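Loritmont 64 Bread Knife Review

I bought the Loritmont 64 in December to replace a serrated knife that had stopped cutting crust and started tearing it. I have used it nearly every day since then, mostly on sandwich rolls and sourdough. This review was last updated in June 2021.

The blade is long enough for a wide loaf, and the teeth are rounded instead of pointed. Rounded teeth leave fewer crumbs on soft bread. On a hard crust they take a little longer to bite, so the first two or three strokes have to be slow. After that the knife goes through without much pressure.

The handle is a plain black grip with a slight curve. It fits my hand well. Anoma Navaratnam, who tested it with me, has smaller hands and found it thick at the back end. She preferred the Porik, a lighter knife with a shorter blade, but she agreed that the Porik struggles with anything wider than a small boule.

Long sandwiches are where I use the Loritmont most. A filled sub is harder to cut than a plain loaf because the top slides before the bottom crust gives way. With my old knife I always lost some filling out the side. 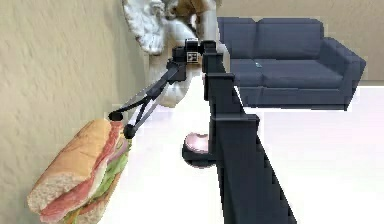
A large submarine sandwich against a beige wall.

For subs, I hold the top down with a flat palm and saw with the full length of the blade. Cutting straight across works better than cutting at an angle. Tomatoes come through in one piece most of the time. Thick cured meat still drags a bit, and I have to go back over the last slice.

Cleaning is simple. The maker says hand wash only, and I have stuck to that. Crumbs collect where the blade meets the handle, and a soft brush gets them out. No rust so far - I dry it right away.

The sheath is the weak part. It is stiff to put on, and mine split along one seam after 4 months. I wrote to the company and got a new one, but it is the same design.

I also tried it on a frozen loaf, which I don't recommend. It got through, but the cut wandered badly.

I would buy the knife again for bread and sandwiches. If you mostly cut small rolls, get the Porik and save the drawer space.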